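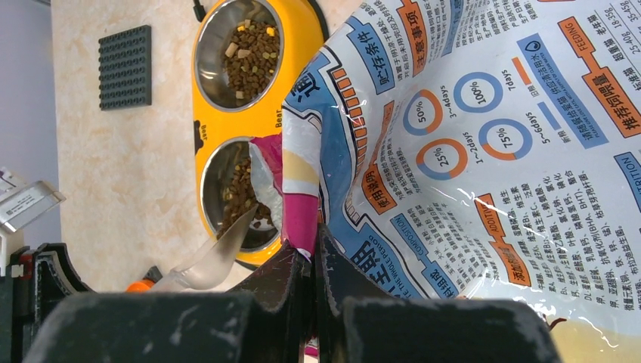
Every spring I sit down to plan next year's equipment money, and every spring somebody sends me a brochure. This year's favorite was the Doltasen. It has two arms and a very nice stand, and in the video it folds a shirt. I run a cat boarding place with 40 suites and I have never once folded a shirt for a cat. But the price was in the brochure too (brave of them!), and for a solid week I went around the building working out what I'd have to give up to get one.

I'm writing this for other small owners who are in the same spot, because I think most of us budget for robots backwards. We start with the machine. We find one we can almost afford, then we walk around looking for something for it to do. I did exactly that with the Flomero floor scrubber four years ago, and it is still in the back hall with a mop bucket parked on it.

So this time I started with the chore. Feeding is the chore. It comes twice a day, it starts at 6 in the morning, and when I'm short a person it's the thing that eats everyone else's morning too. And once you start with the chore you have to be picky about which part of it you mean. Scooping from a bin into a bowl is one thing. Pouring from the owner's own bag is another, and most of my guests come with their own bag, half used, rolled down, sometimes with a clothespin on it. The bag is soft. It slumps when you lift it and the food inside shifts to wherever you don't want it. My nephew could do it at five, badly, and a machine that welds car doors all day may not be able to do it at all.

That changed my shopping list completely. I stopped reading about reach and top speed and started asking every salesperson the same question, which was whether I could bring my own bags. Two said yes right away. One said he'd have to check and I'm still waiting, and it has been since June.
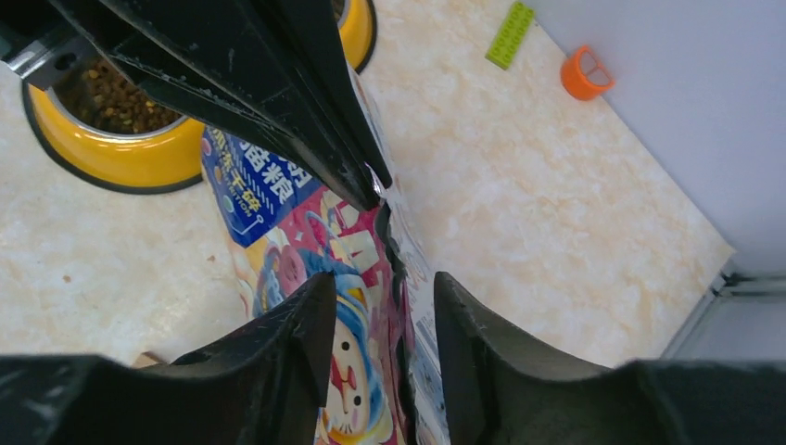
My second piece of advice is to put a line in the budget for the boring stuff, and make it bigger than you want to. I mean spare fingers, extra food for practice, cleaning, somebody's hours. The quote from Costache had the arm on page one and the replacement finger sets way back on page six, at 900 dollars a year, and I nearly missed them. Fingers take a beating. Look at the scratches and dust on those two black ones with the cat food bag between them and tell me you'd leave that line at zero! I wouldn't, and I've left plenty of lines at zero that I shouldn't have. Kibble is greasy and gritty and it gets into everything I own, including my car.

Imani Biwott does my books, and she and I have argued about this all year. Her view is that a machine should pay for itself on paper before it comes through the door, hours saved times wages, done. She had it at 35 minutes saved per feeding, and I think that's generous, seeing that someone still has to carry the bowls in and notice which cat hasn't touched dinner. That noticing is most of what people pay me for. If I buy a machine and then cut the person who notices, I've bought myself a much bigger problem with a warranty on it.

Where I came around to her side is on renting. I used to hate renting equipment, I thought it was throwing money in a hole. But the Tultetti people will do a trial month for 1457 dollars, delivery included, and I've come to like that number quite a bit. It's small enough that I can be wrong. I can find out whether it manages the slippery bags and the big stiff ones, and whether my morning crew wants to be in the same room with it. Try to get the trial in your busy season, by the way. Every vendor will offer you January. In January I have nine cats and I could feed them all with one hand.

And please, write down before the trial what would make you say no. I keep mine on the fridge in the break room. Too much food on the floor is on there. So is anyone having to stand next to it the whole time, in which case they could have just poured the food. Imani wanted dollar amounts beside each one and I told her she could add them herself, and on Wednesday I came in and she had, in red pen.

I still have the shirt-folding brochure. The money I had penciled in for it is going to the new ventilation in the east room, and the trial month comes out of what's left.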